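Sweeping crumbs and small trash from a table: how I do it

Many people use the dustpan only for the floor. In my home and in my small workshop it is used more on the table. After cutting, gluing, eating or sorting there are always small things which remain, and a wet cloth is the wrong tool for them. The cloth makes paste from dust, and it pushes crumbs into every seam between two table panels. So I sweep first, and I wipe after.

I wrote these notes in February, when I changed the way my table is arranged. Most of it costs nothing.

Keep one dustpan only for the table

The set for the table should never touch the floor. Buy a second one, small and in a light color, and hang it in another place. On a pale pan you can see at once if there is still dust on it, and you will wash it more often. My floor set is a blue one from Jostar and my table set is cream, so there is no confusion, also not for guests who want to help.

Look at the front edge before you buy. It must be straight, and it must lie down flat along its whole width. In the shop I put the pan on the counter and press a little on the handle. If I see light under the middle of the edge, I put it back on the shelf. A pan with a thin rubber lip is good for tiles, but on a soft mat the lip sometimes folds under.

A raised rim on the sides and the back is also important. Without it, the crumbs run out when you turn to the bin. And take one with a hole in the handle. A tool which hangs on a nail stays clean, a tool which lies in a drawer collects everything.

Put a mat under the work

A plain mat in one color makes the sweeping much easier. It covers the seams of the table, it does not shine, and small round things do not roll so far. Mine is a Rerkumell mat cut from a roll, 220 cm long. The edge of the mat should lie straight with the table, otherwise the pan catches on the corner.

Choose a middle tone – brown, gray or something between. On a very dark mat you lose the dark crumbs, and on a white mat you lose the pieces of eggshell and plaster.

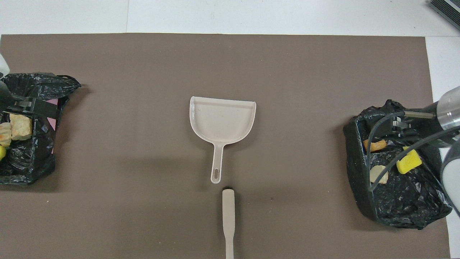
Dustpan and brush on the mat, with a lined bin at each side.

Two bins are better than one

With one bin, you always carry the pan across the table, and some dust falls on the way. With a bin at the left and a bin at the right, the way is short from every place. It is also the easiest method to separate things. You decide one time which side is for what, and you do not change it. In my case the left side is for kitchen rests and old sponges, and the right side is for dry dust and packaging.

Some tips for the bags:

Take a bag clearly bigger than the bin. The extra part folds over the rim and holds there by itself.

Push the bag down into all corners with your fist, before the first trash goes in. If there is air below the bag, it rises again and closes the opening.

Do not pull the bag tight at the outside. A few wrinkles do no harm, but a tight bag tears when something heavy falls in.

Put 10 spare bags flat at the bottom of the bin, under the one in use. I buy the black ones from Ellow, and a box lasts me through the winter.

Large pieces by hand, small pieces with the pan

This was my mistake for years. I wanted to sweep everything together, the bread, the sponge pieces, the stones from the plant pots, and then the brush jumped over the big pieces and threw the small ones on the floor. Now I pick up first everything that is larger than a walnut and put it directly in the bin. Only then I take the brush.

Old sponge deserves a special word. When you cut up a worn sponge for scrubbing jobs, the leftover pieces are light and they stick to the bristles. Take them with your fingers. Stones are the opposite: they are heavy, and they can scratch the pan if you drag them over it. Lay them in the bin, do not drop them, or you will have a hole in the bag.

For the sweeping, put the edge of the pan flat on the mat, and lift the handle only a little. Hold it still. The brush moves, the pan waits. Make short strokes toward you, and at the end pull the pan back by one finger's width and sweep again, for the fine line of dust which always stays before the edge. 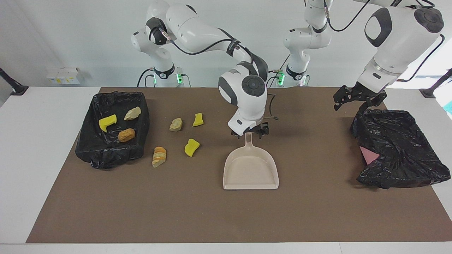

Kakakhel wrote to me that standing the pan up on its edge between two rounds is a bad habit, because the edge gets small waves with time and after that the dust goes under it. The advice was to lay it down on its back after every use, or to hang it up immediately, and to rub a damaged edge on fine sandpaper laid flat on the table. I tried the sandpaper on my old pan, with 316 grit as it was written on the packet, and it became better, though not like new.

Washing the set

Once in two weeks I wash pan and brush in warm water with a little dish soap. Knock the brush first on the inside of the bin. Let it dry hanging, with the bristles down, so that the water does not run into the handle.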